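I gave up on my standing desk in July, and I've been meaning to write about it ever since, mostly so I can stop explaining it to people one at a time.

Some background. I work from home four days out of five, I translate product manuals (French to English, lots of dishwashers), and for most of last year my lower back felt like it belonged to a much older woman. My friend Apolline Courtois swore by her Cleritz, the electric one with the little memory buttons, and when I found one secondhand I drove 71 miles to pick it up. It came apart into three very heavy pieces and one of them would not fit in my car until I'd moved both front seats all the way up, so I drove home with my knees against the wheel. Great for the back, obviously.

For the first couple of weeks I loved it! I stood up for calls, I stood up for email, I even ate lunch standing like someone at a train station. I set the height at 110 centimeters because a chart online told me to, and it took me far too long to notice that my shoulders were up by my ears. Dropping it to 100 helped a lot. If you're getting one of these, ignore the charts and go by your elbows. You want them bent and hanging, with your hands landing on the keys without you lifting anything.
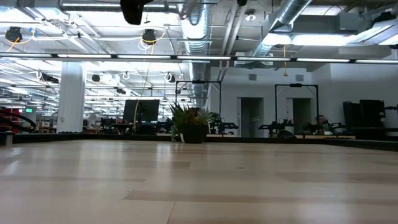
But then my feet started to hurt. I bought a mat, a thick squishy one from Zenura, and it was lovely for a while and then I was tripping on it every time I went to get coffee. I tried thick socks. I tried running shoes indoors, which made me feel like I was always about to leave. And the worst part was that I couldn't translate standing up. Email, fine. Phone calls, even better than sitting. But give me a paragraph about descaling a water softener and I'd catch myself leaning on one hip, then the other, reading the same sentence over and over until I pressed the button and brought the whole thing down.

So by the end of spring I had a very heavy sitting desk.

What finally helped was so dull I'm a little embarrassed to write it down. I got up more. I set a kitchen timer for 19 minutes (a random number, my thumb slipped and I kept it) and when it rings I walk to the back door and look at the tomatoes. Sometimes I do the stretch where you hang forward and let your arms dangle. Sometimes I just complain to the cat. Then I go back and sit down again, in a proper chair, with both feet on the floor.

The chair is a Carré, by the way, the plain one with no headrest. I'd sat on a dining chair for years because I thought office chairs were ugly, and they mostly are, and this one is too. I don't care anymore. The seat tips forward a bit when I lean in to read and that seems to take the pull off my back. I did have to swap the wheels for the soft kind because the hard ones were leaving tracks on my floor.

As for the desk, my nephew has it now. He's taller than me by a head and plays games on it until all hours, standing the entire time, and his knees are apparently made of rubber. I replaced it with an old table that used to be in my parents' hallway. It wobbles when I type fast, so there's a folded Promness catalog under the left leg, and it has one drawer that only opens if you lift and pull at the same time.

My back is better than it was. It still grumbles on long deadline days, especially if I ignore the timer, and I've started doing a short floor routine in the evenings that I'll write up once I've stuck with it for more than a month. If any of you have a mat you don't trip over, let me know in the comments - I still stand at the kitchen counter for phone calls, and that tile is hard.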